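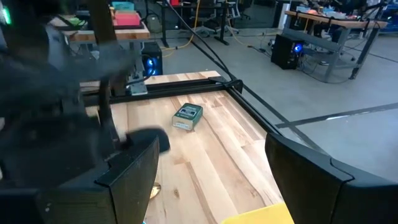 Little tin, green lid, both arms going in for it.

Teaching the arms to tidy up - gallery

Hi again! I promised pictures from the Tenosel project ages ago and kept putting it off, so let's get going. The short version for anyone new: I spend a good part of my week moving two robot arms by hand control so that they can learn to put small things where they belong. I steer, the arms follow, and everything gets saved as an episode. Later on the training software (we use Skoryk for that, and I only half understand it) chews through the episodes and tries to come up with the moves on its own.

The picture at the top comes from the right wrist, so you're looking out between the two black fingers of the right gripper. I love this view. When you're steering you get so used to watching the arms from your own chair that it's a real surprise to see the table the way the gripper does. The tin is on its side near the middle of the table, and the other arm is coming in from the left so fast it's just a smear! My excuse is that I steer quicker with my left hand. I've been told to slow down, and I'm working on it.

A few of you asked about the tin task, so a bit more on that. A tin on its side is much harder than a tin standing up. You can't just drop straight down on it, you have to think about which edge to take and what the second arm should be doing in the meantime. My habit is to bring one gripper in close as a stop and let the other one do the picking. Other people do it the opposite way round, and we argue about it over lunch - the software would probably like it better if we all agreed.

We have 3,029 episodes saved so far across all the tasks, and 68 of the tin ones are mine. On a good day I get through 23 before my wrists start complaining. Anything where I fumble and recover stays in, by the way. I used to delete those (pure vanity) until I was asked very nicely to stop, and now I keep them all, even the one where I chased a tin halfway across the table and gave up.

If you want to try steering yourself, my best tip is to start with your elbows resting on something and open the grippers wider than you think you need. Close slowly. Then wait a beat before you lift, even when it feels silly. It took me 6 sessions to stop yanking things up the second I touched them.

Next up is the Brenoreck sorting task, with a lot more small parts and a lot more swearing, I expect. I'll put those up when I have a decent batch.

Gallery last updated 10 February 2024

We use cookies to remember your settings and count visits. By staying on this site you agree to our cookie policy. Accept | Manage settings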